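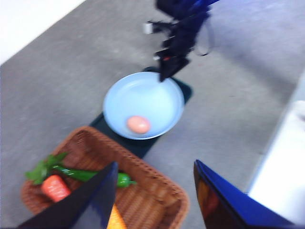
Open day at the Runduvthorpe pickle works

So we finally made it to Runduvthorpe! I've been wanting to go since Margaux brought a jar of their carrot pickle to a barbecue two summers ago (the one with the mustard seeds, if you've had it you know) and every year I've missed the open day by a week or been away for it. This year I put it in my phone in January.

We took the 53 bus out of Handton, which drops you at the bottom of the hill, and then it's a decent walk up past the football oval. Wear proper shoes. I wore sandals and had gravel in them all day. If you're driving, the paddock next to the works was open for parking and there was plenty of room when we got there just after ten in the morning, but by lunchtime cars were parked halfway down to the creek.

The tour

You put your name down at a table by the gate and get a coloured sticker for your time slot. Ours was yellow. The tour is meant to go for 45 minutes but ours ran well over, and that was fine by me because our guide was Clotilde Guillot, who runs the brining room and clearly loves it. She told us she came out from France to pick fruit for a season and answered an ad in the Meredith bakery window, and that was nineteen jobs' worth of learning ago, as she put it.

First stop was the washing shed. It's freezing and very loud and smells like wet dirt, in a good way. The carrots come down a chute into a big tumbling drum and shoot out the other end so orange they look fake. The kids in our group would have stayed there all day. Then it's through a plastic curtain (hairnets on, beards too, poor bloke behind me) to the cutting line, where they still trim the cauliflower by hand. I asked why and got a very firm answer about florets.

The brining room was my favourite. It's dim and quiet after all that racket and the whole place smells of vinegar, dill and bay. Each vat does 256 jars, and they do the carrots and the green beans in there, plus the onions closer to Christmas. Clotilde lifted a lid so we could have a proper sniff and my eyes were streaming. Margaux asked if the brine ever gets reused and was told absolutely not, with a look. The whole room is hosed out at the end of every shift.

I didn't know how much of the flavour comes down to the water. They changed from tank water to bore water a few years back, the cucumbers went soft, and they had to chuck a heap of them and change back. The herbs come from a grower down the road called Pruka, cut in the morning and in the vat by afternoon. Coriander is the tricky one apparently, it goes slimy if you look at it sideways.

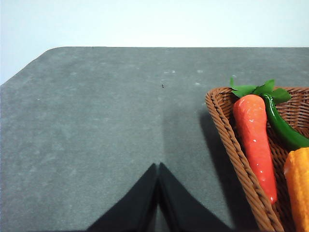

Grey tabletop, pale wall

Lunch and the shop

Lunch was a sausage in bread or a cheese and pickle roll. Get the roll! It's a big crusty thing with a ridiculous amount of sharp cheddar and you choose your pickle from the tubs. I had beetroot, Margaux had the green tomato, and we swapped halves. The tea was stewed and the lemon slice had sold out by the time we reached the front, so go early if you care about slice.

The shop queue was the one real grumble. We waited 60 minutes in full sun with one till going, and the lady in front of us was buying for what must have been her entire street. Prices are a bit lower than in town. I came home with carrot, beetroot and a jar of piccalilli for Dad, and Margaux bought so much chutney we had to split it between our bags for the walk back to the bus. My shoulder still hurts.

A few bits if you're going next time

It's cash only at the food stall, but the shop takes cards.
The tour has two sets of steps and a wet floor in the washing shed. They'll take prams around the side if you ask at the gate.
Dogs are fine in the paddock but can't come into the buildings.
The last bus back to Handton goes at ten to five. We ran for it.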